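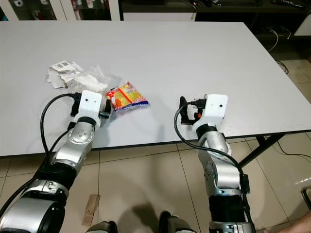 Step 2: Recording your first table-clearing examples

By now both arms should be homed and the Tarkport recorder running, so pour yourself a cup of tea and we'll get on with the part I like best. Put a snack packet within easy reach of both grippers, with a few wrappers and scraps of paper beside it. Crumpled is good! The learner needs to meet rubbish as it really comes. 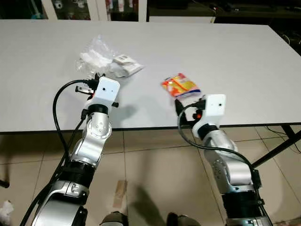 Reading time: 2 minutes

Drive the arms slowly (slower than feels natural, I'm afraid) and let the fingers come right down near the table top before you close them. Shiny packets and clear bags are the awkward ones, so give those a good share of your takes. Shift the pieces between takes and turn the packet a different way.

If you fumble a grasp, carry on and try again in the same take, then tag it "retry". Our Mensah set has 377 takes, 41 of them tagged like that, and I wouldn't part with a single one.

Save after every 11 takes, and then on to Step 3.

Search this site
Type and press enter

Related
Step 1: Homing both arms
Step 3: Trimming your takes
Sharing a set with Gestasico
Jalent gripper settings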